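Divia desk booking screen – set-up guide
Section 3. Getting a desk ready and putting it live

Do this once per desk. Allow 5 minutes each, more if the Wi-Fi is slow. You need the admin code from the Bulmont welcome letter.

1. Plug in the screen. Wait for the green light. Blinking is fine, solid is better.
2. Pick language, then region. Region can't be changed later without a full reset.
3. Join the office network. Guest networks won't work.
4. Type the admin code. Three wrong tries locks the screen until the next morning.
5. Enter the desk number. Numbers 1 to 248 only, no letters.

Note: if you get error 851 the desk number is already taken. Look in the Alva desk list and free up the old entry first, then retry step 5.

6. Add a desk photo in the Alva app. Optional but people do use them when choosing. Landscape or square, up to three per desk. First one shows on the booking page.

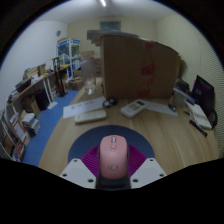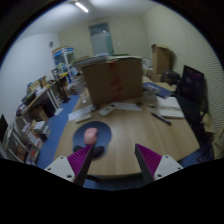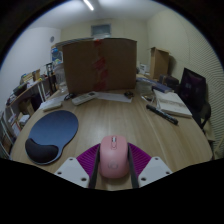 Fig. 3-2. Desk photos, light wood-grain desk. Pink mouse in all three.

7. Tick what comes with the desk – mouse, monitor, dock, phone. Tick only what stays there overnight.
8. Set the hours. Default is 7:30 to 18:00. Anything later needs the Tokska add-on.
9. Press Publish. Screen goes white for a few seconds then shows Free.

CAUTION: Do not unplug during publish. Settings get lost and you start agian from step 2.

CAUTION: Dry cloth only on the screen. No spray.

Note: updates load Thursday night. Screens show a gray bar while its running, bookings still work.

Moving a desk? Don't re-do the whole set-up. Menu > Desk > Move, new number, Publish. Photos and hours carry over. The tick list does not – go back to step 7.

Reset: hold the side button until two beeps. See section 5.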